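Nuklow firmware 3.10 changes crank sensor filtering

April 27, 2019

Nuklow has released firmware 3.10 for its Kiditz engine controller. The update changes how the crank input is filtered below 1,000 rpm, where several users had logged sync losses during cold cranking.

The old filter used a fixed time window. The new one scales with tooth period, so a slow or uneven starter speed no longer causes valid teeth to be rejected.

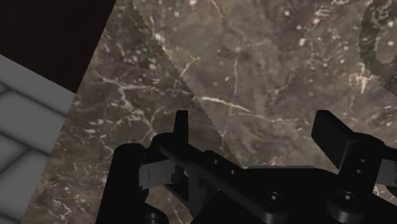

Hall sensors need no new settings. Variable reluctance sensors do - the arming threshold is now a table with 11 cells, and it loads with default values after flashing.

"Save the old tune first, then check base timing with a light," said Wajid Khattak, who maintains the firmware. Tunes saved in 3.10 will not open in earlier versions.

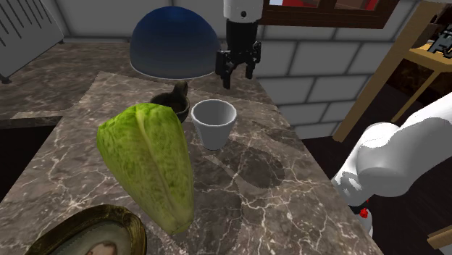
Known issues

The tach output can read zero for three seconds after key-on. Dagný Laxdal, who handles testing, said a fix is planned for November. Boards with the Sial ignition driver are not affected.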